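Kinstead Residents' Forum
Board: Building Standards and Interiors
Topic: Proposed paint schedule for shared kitchens

Ingvild_Moen wrote:
Members are asked to comment on the draft paint schedule before the August meeting. The draft permits one dark wall per kitchen, provided the adjoining walls are light. The allowance for each unit is $330, including primer. Any excess is charged to the household.

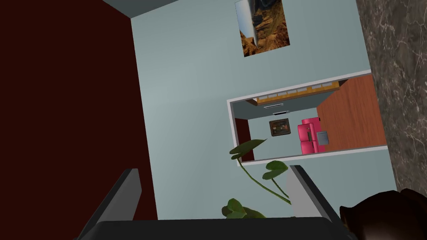

Maroon beside pale blue-gray, rendered view.

WLoken wrote:
I wish to register an objection. Dark reds require additional coats, and the allowance does not reflect this. When Unit 79 was repainted, the final invoice came to $497, and the household was billed for the difference. Either the allowance should be raised or the dark wall should be removed from the schedule.

Ingvild_Moen wrote:
The invoice for Unit 79 included plaster repair, so it is not a fair basis for comparison. The draft assumes sound walls and a tinted primer.

S.Bakke wrote:
I support the draft as written. I would ask, however, that Section 4 address countertops as well. Paint approvals have been granted in the past without regard to the surfaces below, and the results have been uneven. A speckled brown and gray counter already carries a good deal of pattern, and a plain, pale wall behind it is the safer choice. 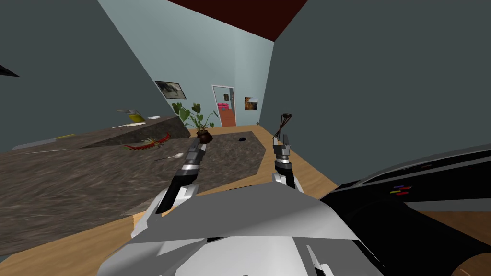

For that reason I propose that applicants submit a sample of the counter material, or a clear photograph of it, together with the paint chip. The Hutell office on the Skokinbridge side has required this for several years.

WLoken wrote:
Hutell also employs a full-time reviewer. We do not. I cannot support a further filing requirement while applications are already taking until the following month.

B_Bisgaard wrote:
Could the sample be optional for walls painted in the pale range and required only for dark colors? I would also like confirmation that eggshell finish remains acceptable. The draft mentions only satin.

Ingvild_Moen wrote:
Eggshell remains acceptable. The omission will be corrected. Ms. Bisgaard's proposal will be placed on the agenda. Written comments may be left at the Myklebust Street office until noon on Saturday.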